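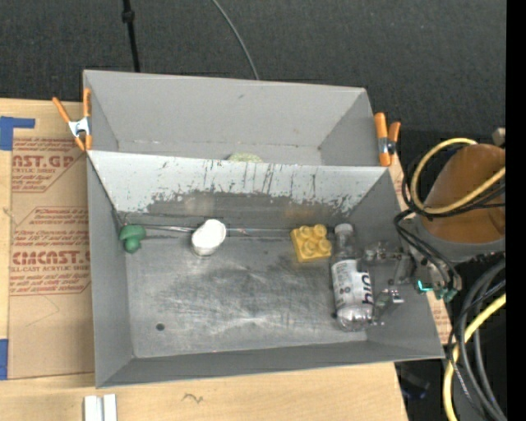 News from the sorting table
Sumow Reuse Room, Tanditau
18 December 2024

Dear readers,

In the last letter I promised to write something about small things. Furniture and bicycles get a lot of space in this newsletter, and it is true that they bring most of the visitors on a Saturday. But the greater part of our work is with objects that fit in one hand. They come to us mixed together in bags, and they must be separated before they can go on a shelf.

For this we use the gray bin on the plywood table. Many of you know it already. It has a narrow part at the back and a large part in front, with a sloping divider between them. The front part is for things that have just come out of a bag. The narrow part is for things we have decided to keep but have not yet cleaned. The divider has lost much of its paint and is full of scratches, and the floor of the bin is worn too. Several people have asked if we should buy a new one. I am against it. The bin is strong, it stands well on the table, and a new one would look the same after one winter with us.

I would like to explain how we sort, so that the people who give things can help us a little at home.

Please put only a few things in the bin at one time. Four is a good number. When the bin is full to the edge, the small pieces go under the big ones and we forget them, and then a child's block is found in February in a box of kitchen things. With four objects you can see each one and take a decision about it.

Toys first. Building blocks are always welcome, also single ones. We collect them by size and not by color, and when there are enough we make a bag. Last year the bags were sold so quickly that we had a waiting list. Toy food and toy vegetables are also good, for example the green mushroom, which has no partner at the moment but will go in the play kitchen basket. Please look at toys from all sides before you bring them. A toy with a crack or with a sharp place we can not give to a family, even if it is a nice toy.

Cups are more difficult. We have too many of them. At this moment there are 13 white cups on the shelf by the window, and no two of them make a pair. We still accept cups, but please bring them together if you have a set, and wrap them in newspaper. Plain white is easier to find a home for than cups with the name of a company.

Bottles are the thing I must write about every year. Clear plastic drink bottles with the label still on are not for the shelves. They arrive at the bottom of many bags, I think because the bag was standing in the hall and somebody put the bottle there for a moment. It is a small mistake and we are not angry. Still, it takes time. Please bring them back to the return machine at the Eklund store on Irkeck Street, which is on your way to us if you come by bus 16. We do keep a few bottles for the children's workshop, and for this the cap must be on it and the inside must be clean and dry.

A word about the table itself. The plywood is light and it takes stains easily, so we ask you not to put coffee on it. There is a small stool next to the door where your coffee can wait. Bags with soil, candles or paint please leave on the floor, and tell the person at the desk what is inside.

Some of you have asked what happens with objects that nobody takes. After two months on the shelf we lower the price, and after one month more we put them in the free box outside. The free box is emptied almost every day. I have seen people come for one thing from the box and go home with a chair from inside, so it is good for us also.

We have a goal for the small things. Before the end of February we want to sort 500 pieces and put them on the shelf with a price. The number is written on the board near the sink, and everybody who sorts can add their own line to it. It goes slowly in December because of the holidays, and faster in January when people clean their closets.

If you would like to try sorting, come on any Wednesday evening after six. You do not need experience. We will show you the bin and the shelves, and gloves are there in three sizes. Children can come too with an adult. They are often faster than we are with the toys, but they also want to take many of them home, so please talk with them about this before you arrive.

The room is closed between Christmas and New Year. Please do not leave bags at the door in this time. The rain comes in under the roof there, and last winter we had to throw away a whole bag of puzzles.

The next letter will have the list of tools that can be borrowed, with the new deposit prices.

With friendly greetings from the sorting table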